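# Who Gets to Say Where a Ship Goes?

Hello! I live in Julport, where you can see big ships from the top of our hill, and I spend far too much of my day watching them.

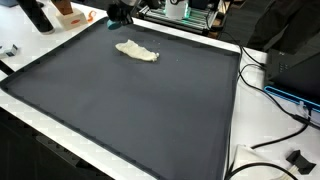

When I was little I thought a captain could point a ship anywhere and just go. It's all water, isn't it? There aren't any fences. But the sea has rules, and some of them are about who owns which bit.

## The sea close to land

If a country has a coast, it usually has a strip of sea that belongs to it as well. Grown-ups call this strip the **territorial sea**. The country's laws count there, nearly the same as they do on the beach.

Further out you come to the **high seas**, which don't belong to any country at all. Ships from everywhere can sail there. They still have to behave, though!

## So what's a flag for?

Every big ship is signed up with one country, a bit like you're signed up with one school. That country is called its **flag state**, and the ship flies its flag at the back. If you're out on the high seas and something goes wrong on board, it's mostly the flag state's rules that matter.

My friend Fathima Weerasinghe used to work on a cargo ship called the *Tamurance*. There were 25 people in the crew, and they came from six different countries — but the ship had only one flag. She says they argued about football constantly and about the flag never.

## Coming into port

A harbour is a busy place, and a big ship can't stop quickly. So before it comes in, a **pilot** often climbs aboard. (A ship's pilot, I mean, no aeroplanes.) The pilot knows where all the sandbanks and tricky currents are, and helps the captain steer safely in.

Our pilot is Ashraful Dissanayake. He goes out in a little boat called *Kouris*, sometimes at 5 in the morning, and climbs up the side of the ship on a rope ladder. In October, when it's blowing hard, I can't watch that part.

Once the ship is tied up, **inspectors** may come to look round. They might check things like:

- are there enough lifeboats?
- do the fire alarms work?
- does the crew have proper beds and decent food?

If something is badly wrong, they can tell the ship to stay put until it's mended.

## Have a go yourself

Next time you're near a harbour, look at the back of a ship. You'll often find its name painted there with another place underneath. That's its **home port**, and it might be somewhere the ship hardly ever visits. Write it down and look for it on a map when you get home. I've got eight in my notebook so far, and I'm hoping for another on Thursday, when the *Okside* is due in.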